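Search this notebook
Enter keyword
Go

Bench notes, battery corner
February, 4:40 pm
by Jae-hoon Song

Picked up where I left off before lunch. Tunix packs still not sorted, Requena wants them back by the end of the week and the storage charge numbers are all over the place. Two of them puffy at one end, set aside in the metal box, do NOT put those on the board.

Everything moved to the marble table for now, the long bench is full of Edus housings with glue curing on them. Marble is fine for this. Cold on the elbows. Wipe it after, flux gets into the veins.

Parallel board: checked the XT sockets with the meter before plugging anything in. All 6 good. Balance ports good exept one that feels loose, need to wiggle test it again under a lamp. Marked it in pencil on the sheet.
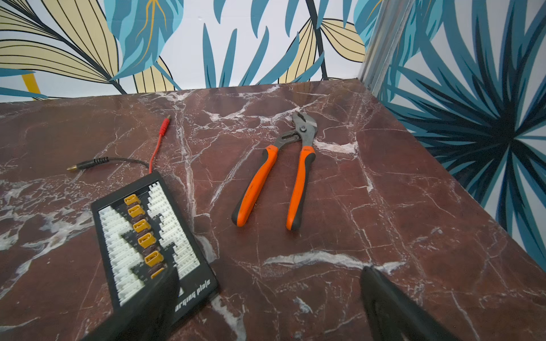
Lead ends are a bit slack in the charger sockets, the black one especialy. Squeezing the plug body doesn't do anything useful, it's the springy part that has gone flat. Spread it with a small blade, in, out, better. Red one left alone. If it gets worse order a new pair from Otovel, they had them last time.

The orange pliers are for the threaded collar on the Edus housing and nothing else today. Jaws are steel so keep them away from anything with a pack on it. Back on the hook when done please.

Charge plan: match packs to within 60 mV per cell first, then connect mains, then balance leads. 600 mA to start, go up if they stay cool. Write start and end voltage for each one, last sheet had start only and that was useless.

To do
- loose balance port
- labels for Tunix packs (old ones peel)
- second lipo bag
- ask about table, can we keep it till the glue is done

Comments (3)

mk: table's yours till the housings come off the bench

Jae-hoon Song: great thx

pdr: which box are the puffy ones in, the gray or the green? both are metal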